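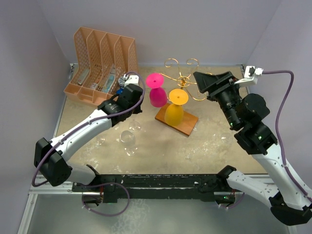 The peach organizer in its corner, with the pink glass and the golden rack on the old speckled tabletop.

Larkside Shelf Talk: the questions I get most

Why would you keep a desk file organizer near glasses?
I like the slanted compartments! Mine hold place mats, paper napkins and the instruction booklets I swear I'll read one day. The mesh sides let me see what's in there without pulling everything out (which is how I used to find things, and it was a mess).

Can glasses go in it?
Please don't. The compartments lean, and a glass wants to stand flat. I keep mine on the table or on a shelf with a rim.

How do I clean the mesh?
Dish soap, lukewarm water and an old toothbrush. I do it over the sink and let it drip overnight. Skip the dishwasher — I warped a Delteo tray that way and I'm still a little sore about it.

Does a metal rack scratch a tabletop?
It can, if you drag it. Stick felt pads under the feet and lift it when you move it. I bought a pack of 200 pads and I'll be handing them out to relatives forever.

My table has whitish scuffs and stains. Is it ruined?
No! Try a damp cloth with a bit of baking soda on a hidden spot first. If the marks stay, they stay. On a mottled beige top I stop noticing them after a week.

How many glasses should I leave out?
I leave out nine and box up the rest until the holidays.

Do you sell any of this?
I don't, sorry. I look around the secondhand shops in Tildale, usually in September when people are clearing out.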